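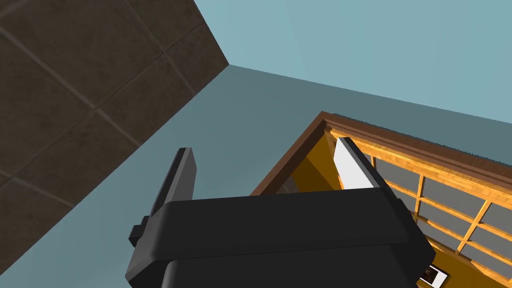 Chapter 4. Headers and Coordinates

A seismic trace is a list of samples, and the samples alone do not say where on the ground they belong. That information sits in the trace header, a short block of numbers stored ahead of the samples. Before any volume is built, the software has to be told which header entries hold the position and in what order to read them. Direction is the part that new users get wrong most often. A survey loaded with its two axes swapped will still display, and the layers may still look reasonable on a single section.

This chapter covers the header entries that control position, the checks to run before loading, and the repair of a volume that was loaded wrongly. It assumes you have read the chapter on file formats and can open a file in the viewer.

4.1 Inline and crossline numbers

Most three-dimensional surveys are numbered on a grid. One axis carries the inline numbers and the other carries the crossline numbers. Each trace has one of each, and together they name a single cell, or bin. The numbers do not have to start at 1, and they do not have to increase by 1. In the Vusberg survey used in the exercises, inlines increase by 2 and crosslines by 1.

The step matters. If you enter a step of 1 for the Vusberg inlines, every second line in the finished volume will be blank. The display will show stripes, and a horizon tracker will stop at the first empty line it meets.

4.2 Map coordinates

Bin numbers give the order of the traces. Map coordinates tie them to the ground. The header holds an easting and a northing, usually as whole numbers, along with a scalar that tells the software how to read them. A negative scalar means divide. A positive scalar means multiply. Some older files leave the scalar at zero, and programs do not all treat zero the same way, so check the result against a known point such as a well.

Three corner points are enough to fix a regular grid. Use a fourth as a check. If the fourth corner does not land where it should, one of the first three is wrong – or the grid is not regular, a case taken up in Section 4.5.

4.3 A worked case

The Kettani survey was loaded by Tarek Shawky from files copied off old tapes. The first load placed a well 38 meters outside the survey edge. The header scalar was correct. The corner points had been typed from a paper report, and two digits in one easting were reversed. Driss Ghoneim found the error by plotting the header coordinates of line 79 over the calculated grid. The two should have matched along the whole line. They met at one end and spread apart toward the other.

Keep this plot in mind. A constant shift usually points to a wrong origin or datum. A gap that grows along the line points to a wrong corner or a wrong bin size.

Before going on, open the Kustitz file in the exercise folder and list the headers of the first 14 traces. Write down which entries change from trace to trace and which stay fixed. You will need the list in Section 4.4.

Print this page | E-mail this page

Reader comments

havier_reader: In 4.2, does the same scalar apply to the source and receiver coordinates? My file has only one.

mlk: Yes, one scalar covers both pairs. Elevations have their own.

Grid Student: My Vusberg volume had the stripes. I changed the step to 2 and reloaded, and they are gone. Thanks.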